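I have been turning this over since the Stellby jumble sale, and I may as well get it down while the kettle's on. My subject is the kitchen table -- or any big, plain table -- and why I think we gave up on it too easily.
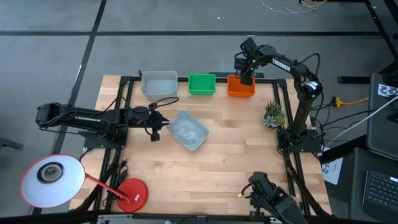
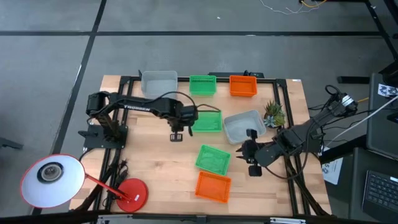
When we moved to Dirkbridge, the one thing my mother insisted on bringing was a table far too large for the room, and for 15 years we edged round it sideways, complaining. Homework was done on it, and tax returns, and once a whole wedding's worth of sandwiches. I still have a soft spot for a wooden top with that light, butcher-block sort of grain, the kind you see in both photographs, and I can't pass one in a shop without laying my palm on it like somebody greeting a horse. My mother's was darker and had a burn at one end, which we hid under the bread bin whenever my aunt came to stay.

These days the fashion is for the breakfast bar. I've nothing against a stool in principle (my knees may feel otherwise), but people at a bar sit in a row and look at the wall. You can't have a proper quarrel that way, or make one up afterwards. A table lets you see a face, and it lets you look down at your plate when the face gets too much for you.

My friend Yatziri Quintero disagrees with me entirely. She lives in a flat in Salinas Court where a table for 11 would mean sleeping in the bath, and she says that I'm confusing furniture with company. She has a fold-down shelf and 2 chairs, and I've had some of the happiest suppers of my life at that shelf, so I do have to allow her the point. Small homes are small, and it's no use scolding people for it.

But plenty of us have the room and have filled it with something else. A decent second-hand table in Stellby went for less than the lamp beside it, and the man on the stall told me he can hardly give the big ones away. I find that sad! I'd like to see one rescued for the hall before the May supper, scratches and all, and I've already offered to help carry it up the steps.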